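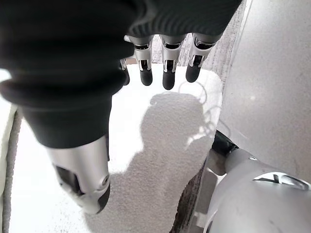
Text files and scripts for the Skunder recipe collection, copied from the card box kept at the Bautista branch library. Each recipe is one Markdown file in `recipes/`.

## Layout

- `recipes/` – one file per card
- `index.csv` – title, course, card number, typist
- `tools/convert.py` – changes cups and ounces to grams
- `notes/` – questions about hard-to-read cards

## Using the converter

```
python tools/convert.py recipes/plum-cake.md
```

Output goes to the screen. Add `--write` to save over the file. Flour is set at 120 g per cup; change it in `tools/weights.csv`.

## Known problems

- Cards 10 and 30 have the same title but are different soups. Use the card number.
- "Slow oven" is left as written. The converter skips it.
- Canned goods are listed by can number on the older cards. Only No. 2 cans have a weight so far.
- Spanish titles lost their accents in the first import. Nayeli Varela is fixing these by hand.

## Adding a recipe

Keep the cook's spelling in the body and use standard spelling in `index.csv`. Put your own remarks in `notes/`. Send changes to Dulce Medrano, who merges them in batches.

Last index rebuild: 23/04/2022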